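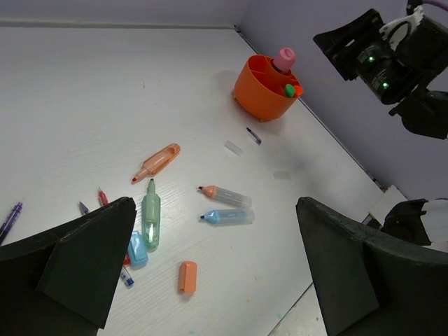

Orla Hanrahan wrote in on Sunday evening to say that the Brirkau weekly planner had printed perfectly well all through the summer, and that since she updated it the left-hand column of every page comes out with its edge missing, so that Monday reads as "onday" and the little tick boxes are gone altogether. She has tried it on plain paper and on the heavier Rollcombe sheets and it does the same on both.

Opened: October 14, 2018
Product: Brirkau weekly planner, printable edition
Printer: Foley inkjet, home model
Status: Solved, left open for one follow-up

First reply from the desk

Hello Orla, and thank you for such a clear message, it really does save us a round of questions! I'm sorry about your Mondays. I have the same planner on my own desk (pastel highlighters, one shade per subject, I'm afraid I am that sort of person) so I know how annoying it is when the boxes go missing, because the boxes are the whole fun of it.

Before we go any further, could you open the print window and tell me what it says next to Page Size, and whether the scaling is set to Actual Size or to Fit? Please don't uninstall anything yet. Your saved weeks live in the same folder as the program, and I would hate for you to lose them over a margin.

What Orla found

Page Size said A4. She is in the States and uses Letter paper, and she had never touched that setting. Scaling was on Actual Size. She changed the paper to Letter and printed again, and the tick boxes came back but the "M" was still shaved. She also mentioned, in passing, that the ink now smears when she goes over it with a highlighter, which it never used to do, and asked if the two things might be connected.

What we tried, in order

1. Set Page Size to Letter in the planner and also in the Foley printer settings. They are kept separately and both have to match. The update put the planner's side back to A4, and we have passed that along to the people who build it.

2. Changed scaling from Actual Size to Fit. This brought the whole "Monday" back. The columns are a touch narrower, but Orla says her handwriting is small and she doesn't mind a bit.

3. Turned off Borderless in the Foley window. With Borderless on, the printer enlarges the page slightly and then trims the overhang, and this was eating the last of the left edge whenever she printed more than one week at a time.

4. Printed weeks 6 to 12 as a test run, on plain paper to spare the good sheets. Every page came out whole.

5. Looked at the smearing. The paper type had been left on Photo, and that lays down a great deal more ink than a planner needs. I asked her to set it to Plain, print one page, and leave it alone for 30 minutes before going near it with a highlighter. I also suggested one light stroke in place of several, and starting with the palest color. 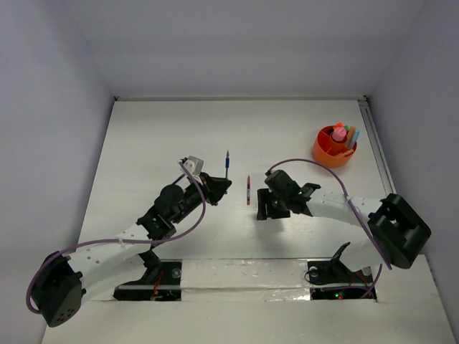 6. Saved the lot as a preset. In the Foley window, choose Letter, Plain, Borderless off, then Save As, and give it a name you'll recognize in December when it's time to print the new year. Orla called hers "Mondays," which cheered up the whole desk.

Her last message

All pages good, and a plain-paper page took the yellow without smearing. She still gets a faint smudge on the Rollcombe sheets, and she has most of a pack of 200 left, so she would dearly like to use them up.

Still open

I've asked Tredbridge, our print specialists, which paper setting suits Rollcombe sheets best. My own guess is Matte with the quality turned down to Normal, so Orla, if you feel like trying that on a single sheet in the meantime, please do, and tell me how it went. Just reply to this ticket and it will come straight back to me.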